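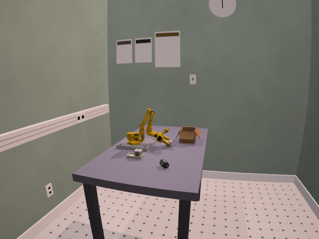

Support › Simulation › Data recording › Closed tickets

Category: Demonstrations and replay

Opened by: Hala Atallah
Handled by: Valter Amundsen
Project: Greltham, cube-to-box task

Hala, Wednesday 09:40
I am recording demonstrations in the simulated room for the new policy. The task is that the yellow arm takes the white marked cube and puts it in the cardboard box. We need 1,000 good episodes and I have 700. When I replay the last batch from the saved actions, the gripper closes beside the cube and the episode ends as failed. During recording the same episodes were marked as success. I have not changed the arm or the table.

Valter, 10:25
Thank you for the clear report. Please tell me two things:
1. Does the replay start from the saved state, or from a new reset?
2. Is the cube start position random in this batch?

Hala, 11:10
From a new reset, and I pass the same seed. Yes, the position is random, but it should always be on the grey tray. I tried 20 episodes by hand. In 15 of them the cube starts in another place than in the recording.

Valter, 13:30
I could repeat it here. The small black object on the table was added to the Brirklow scene file as a distractor, and its position is drawn from the same random generator as the cube — and it is drawn first. So the same seed now gives a different cube position. Your recordings are not damaged. The replay tool loads the older scene version, which does not have this object.

What to do:
- Set the scene version in the replay config to the one saved in the episode header.
- Replay from the saved state, not from the seed.
- Do not delete the batch.

Hala, 15:05
I did both steps. The same 20 episodes now replay as success. I will check the rest of the batch tonight and continue the recording tomorrow. Can the tool give a warning when the versions are different?

Valter, 15:20
I have written it as a separate request. Closing this one.

Status: Solved

Contact support | Back to top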